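工单：茶水间饮水机出水变慢，伴随间歇性跳闸
状态：已解决，观察中 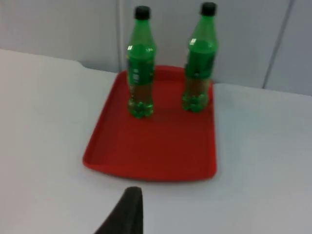 页面最后更新：9月，由 Ngan-ling Yau 编辑

所属系统：楼宇设施 / 给水与小电器
地点：Chiu 楼三层东侧茶水间
提交人：Llinos Meredith
处理人：Hadi Chamoun
协助：Wen-hsiung Hsiao（电气）
优先级：中
关联工单：二层西侧茶水间滤芯更换

问题描述（提交人原文）

三层东侧的直饮机从上周开始出水很慢，接一壶水要等很久。冷水和常温水都慢，热水稍好一点，但是热水用到一半机器会自己断电，面板全黑，过几分钟再按电源键有时能开，有时要去走廊配电箱把开关推上去。茶水间里的冰箱和微波炉在同一时间也断过一次。台面下面的柜子里没有看到积水。机器上的滤芯提示灯是绿色的，没有报警。

另外冷水有一点塑料味，不确定是不是同一个问题。请在下午的访客接待之前先看一下，当天要用茶水间备饮料。

初步判断

出水慢和跳闸先按两个独立问题处理。出水慢的常见原因是滤芯堵塞、进水角阀没有全开、减压阀设定偏低、软管折弯。跳闸的常见原因是加热管绝缘下降、回路负载过大、插座或插头接触不良。滤芯提示灯只按时间计数，不测流量，所以绿灯不能说明滤芯没有堵。

处理记录

周一 上午

到现场。先关掉直饮机电源，拔下插头，再做水路检查。

打开水槽下柜门，进水角阀是全开的。软管从柜子背板的孔穿过去，没有折弯，但是和清洁剂的瓶子挤在一起，已经把瓶子挪到另一侧。柜底摸过一遍，干的。

用量杯测出水。常温水接满2,000毫升用了57秒。同型号的二层机器换过滤芯以后接同样的量用25秒。差距明显，确认流量不足。

把滤芯前面的软管拆下来对着桶放水，水流很足，说明进水侧没有问题。装回软管，把滤芯后面的接头拆开再放水，水流变细。堵塞点在滤芯组件这一段。

滤芯标签上写的安装月份看不清了，字被水泡过。查设施台账，三层东侧这一行没有更换记录，二层和四层都有。请 Ngan-ling 核对是漏记还是漏换。

备件柜里有一盒 Brita 的滤芯，是给台面滤水壶用的，接口不一样，不能装到这台机器上。有同事问过能不能先凑合用，答复是不能。适配的滤芯向 Hunlow 下单，供应商说下午可以送到。

周一 中午

Wen-hsiung 到场检查电路。

走廊配电箱里，茶水间东侧插座是一个回路，带直饮机、冰箱、微波炉和台面上的两个备用插座。断电的是这个回路的漏电保护开关，不是过载开关。这一点和提交人的描述对得上，冰箱和微波炉会一起断。

把直饮机单独拔掉，其余电器照常插着，微波炉开满火力，开关不动作。把直饮机插回去，只开制冷，不动作。打开加热，过了12分钟左右，开关跳了。再试一次，仍然在加热阶段跳。

拔下插头，测加热管对外壳的绝缘电阻，读数低于维修手册要求的下限。加热管接线端子上有白色水垢，旁边的密封垫边缘有水渍。判断是密封垫老化，有少量水汽渗到端子处，加热时漏电。

结论：跳闸由加热组件引起，与回路负载无关。加热功能暂时停用，从面板菜单里关闭加热，并在热水按键上贴了“热水停用”的纸条。冷水和常温水可以继续用，等滤芯换完再开放。

Llinos 问接待的热水怎么办。建议用四层茶水间的机器，或者用电热水壶，水壶插西侧墙面的插座，那边是另一个回路。

周一 下午

滤芯到货。更换步骤如下，留给以后处理同型号机器的人参考。

1. 关闭进水角阀，按住常温水键放掉管路里的余压，直到不再出水。
2. 在滤芯座下面垫毛巾，逆时针旋下旧滤芯。这台机器的滤芯座很紧，需要用带状扳手，不要用管钳，滤芯座的外壳会裂。
3. 检查滤芯座里的O形圈。本次发现O形圈有一处压扁，已经一起更换。
4. 新滤芯的O形圈上抹一点食品级硅脂，顺时针旋到底，用手拧紧即可。
5. 慢慢打开角阀，观察接头有没有渗水。
6. 冲洗滤芯。前几壶水颜色发灰属于正常，是活性炭的细粉，倒掉，一直冲到水清为止。
7. 在面板上长按复位键，滤芯计时清零。
8. 在标签上用油性笔写安装月份，贴在柜门内侧，不要再贴在滤芯上。

换完以后重新测流量，常温水接满同样的量，用时和二层的机器一样。冷水流量也恢复。

塑料味的问题：旧滤芯拆下来有明显气味，换新并冲洗以后，提交人和处理人都试喝了冷水，没有闻到异味。暂时按滤芯超期处理。

次日

加热组件和密封垫报给厂家 Larna 的售后。售后联系人 Jozefína Skála 回复，这个批次的密封垫有改进型号，建议加热管和密封垫一起换，不建议只换垫子。询问是否在保修期内，对方要求提供机身背面的序列号。已经拍照发过去。

Skála 回邮件确认仍在保修期，配件免费，上门工时也不收。约了上门时间。

Ngan-ling 核对完台账。三层东侧的更换是漏换，不是漏记。原因是上次批量更换的时候这间茶水间在刷墙，门锁着，当时的工单按整栋楼关闭了，没有把这一台单独留下来。台账已经改成每台机器一行，各自有到期提醒。

上门当天

Larna 的技师更换加热管和密封垫。换完测绝缘电阻，读数正常。开启加热，连续烧水放水，漏电保护开关没有动作。微波炉和冰箱同时运行的情况下又试了一遍，也没有动作。

撕掉“热水停用”的纸条，热水恢复使用。旧加热管由技师带走。

评论

Llinos Meredith：热水今天用了一上午，没有断电。出水速度也正常。谢谢。能不能顺便看一下水槽龙头，关紧以后还会滴。

Hadi Chamoun：龙头请另开一张工单，类别选“给水”，不然统计会混在一起。柜子里的清洁剂请不要再放回软管那一侧。

Llinos Meredith：已经另开。清洁剂放到右边了，跟保洁也说过。

Wen-hsiung Hsiao：补充一点。漏电保护跳了以后不要反复推上去试。推一次还跳，就把最后用过的电器拔掉，然后报修。走廊配电箱的门里面我贴了一张回路对照表，东侧和西侧插座分开写了。

Ngan-ling Yau：请问二层和四层的密封垫是不是同一个批次？如果是，想一次换完。

Hadi Chamoun：四层是同一批，二层不是，二层那台买得晚。四层的序列号我发给 Skála 了，等她回复。

Ngan-ling Yau：好，四层的我单独建工单，这张不等它。

待办

四层茶水间密封垫预防性更换，等待售后排期。
向 Hunlow 补订滤芯备件，放入备件柜，与滤水壶滤芯分层存放并贴标签。
观察三层东侧机器到月底，如果没有再次跳闸，由 Hadi 关闭本工单。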